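# How to Book a Ride Reservation at Rornero Park

Rornero switched its three biggest rides to timed reservations in April. You can still walk up and wait in the regular line for everything else, but Skindo Falls, the Narance Express and the Saengthong Night Boats now work through the park app. The steps below cover a normal one-day visit with a standard ticket. Annual pass holders follow the same steps, with one difference noted near the end.

## Before you leave home

Download the app and make an account. Do this on your own Wi-Fi, as the signal in the parking lot is poor and the download is large.

Add every ticket in your group to one account. To do that, open **My Day**, tap **Tickets**, then **Add**, and scan the barcode on each ticket or type in the number printed under it. Children who are too young to need a ticket don't have to be added. They ride with the adult's reservation, as long as they meet the height rule at the entrance.

Check that all the tickets show the same date. If one is wrong, the app will let you build a group but will refuse the booking later, and the error message only says "Party not eligible."

It also helps to decide on your first ride ahead of time:

- **Skindo Falls** goes first on hot days. You will get wet, and there are lockers by the exit.
- **Narance Express** has the most seats per hour, so times stay open longer.
- **Saengthong Night Boats** only run after dark. All reservations are for the evening, and they open later in the day than the other two.

Charge your phone overnight and bring a battery pack. Eat something at home too if you can. The breakfast counter inside the gate doesn't open until the rides do, and we usually make something the evening before and bring it in a small cooler, which security allows. 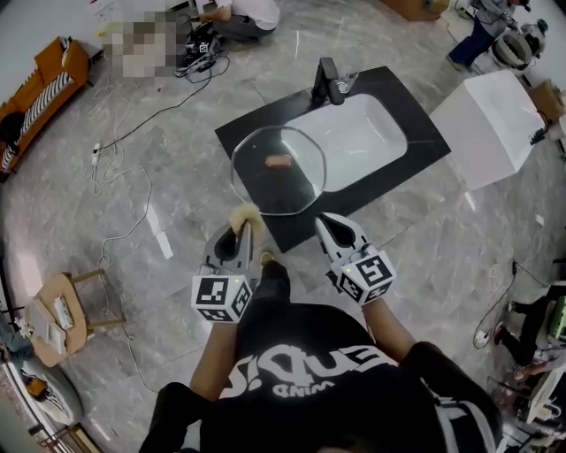 ## Step 1: Scan in at the gate

The gates open at 8:30 a.m. and the rides start at 9. You can't make a reservation until every ticket in your group has been scanned, so go in together. If part of your group is coming later, remove them under **My Day** and let them book for themselves once they arrive.

## Step 2: Make your first reservation

1. Open the app and tap **Reserve a Ride**.
2. Pick the ride. The next open time is shown next to the name.
3. Select the people who are riding. Everyone is checked by default, so uncheck anyone sitting out.
4. Tap **Hold**. The app keeps that time for 75 seconds.
5. Look at the time again, then tap **Confirm**.

People often lose a good slot at number 4. Hold is not a booking. If you put the phone back in your pocket there, the time goes to someone else and you start over.

## Step 3: Go to the ride

Your reservation is good for one hour from the time shown. Use the reservation entrance — it's marked with a blue arch at all of the rides — and have the code open on your screen. One person can scan for the whole group, but everyone has to be standing there.

There is still a wait inside. On a Tuesday in the off season we had 13 minutes at the Narance Express. On a weekend, expect it to be longer. The restrooms are outside the blue arch, and you can't go back through once you've scanned.

## Step 4: Book the next one

You can hold one reservation at a time. The next one unlocks as soon as your group scans in at the arch, so book it while you're standing in line. Don't wait until you get off.

Night Boats times open at 2 p.m. If you're already holding another ride then, you have two choices. Cancel it and book the boats, or keep it and take whatever boat time is left after you've used it. On busy days the boats fill up before 4, and I would cancel.

## Changes and closures

To change a time, open the reservation and tap **Move**. This keeps your current slot until you pick a new one, so it's safer than canceling.

If a ride shuts down during your hour, the app turns your reservation into an open pass. It works at any of the three rides until closing, and it doesn't count as your one reservation.

**Pass holders:** you have to tap **Check In for Today** after you go through the gate. The scan alone doesn't activate your pass in the app.

## If the app won't work

- Close it all the way and open it again. This clears most login problems.
- Error 106 means a ticket in your group hasn't been scanned. Check who is missing from the list under **My Day**.
- If your phone dies, go to the Guest Services window left of the main fountain. They can print your current reservation and book the next one for you. Bring the tickets, and a photo ID if you're the account holder.

The Guest Services line is shortest right after the gates open and during the afternoon parade.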